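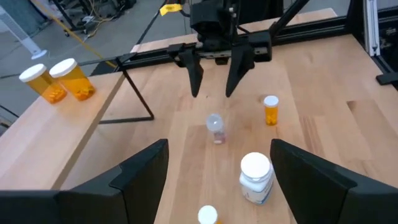

Submitted by Rochelle Dvorak, Grullelach Medicines Return Scheme
April 18, 2020
Interim report to the Siregar Fund

1. Position against plan

The scheme collects unused and expired household medicines at pharmacy counters in Grullelach and Tiltutska and sends them for incineration. In the period covered, 2685 items were handed in. Of these, 1824 came through Grullelach and the balance through Tiltutska, where the counter opened later. All collection points in the original plan are now supplied with bins and printed guidance.

Incineration is contracted to Zukumeck. Collections have run to schedule except for one missed date in November, which was made up the following week. Consignment notes are held at the Grullelach office.

2. Sorting and recording
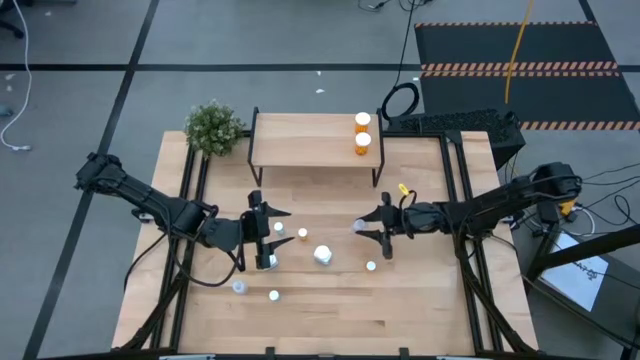
Each return is logged by form (solid, liquid, inhaler, other) and by whether the label can be read. Names and addresses on labels are blacked out before anything else is done. The sorting surface has been reviewed, as light wooden planks set in a black metal frame are serviceable for dry containers but have joins that are slow to clean after a liquid return. We propose to add a wipeable tray for liquids, paid for from the existing equipment line. No change to the total budget is requested.

Unlabelled tablets remain the main difficulty. They are recorded as unidentified and sealed in a separate bag, and no attempt is made to name them from shape or colour. Supplements were not mentioned in the first leaflet but are accepted, and the revised leaflet says so.

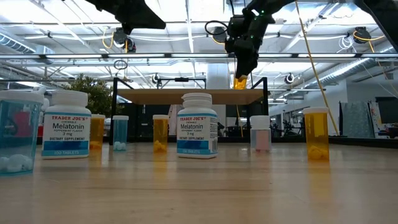

Amber prescription bottles and chewable melatonin, with other small containers.

3. Reasons for return

Staff at the counter ask why the item was not used. The reply is optional, and 978 were recorded. The most common reason was a change of prescription, followed by expiry. Replies are not linked to the person returning the item. Coding will be checked by a second reader before the final report.

4. Matters raised by the Fund

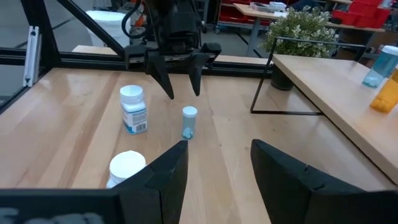 Can returned packs that are sealed and in date be issued again?
Returned medicines are all destroyed, whatever their condition, as storage outside the pharmacy cannot be verified.

5. Next period

The revised leaflet goes to print once the Tiltutska opening hours are confirmed. Counter staff will have a refresher on sharps, which the scheme does not accept. The final report will include a breakdown by form and a cost per item. Bins at both sites are emptied every 24 days at present, and a shorter interval for Grullelach is being priced with Zukumeck.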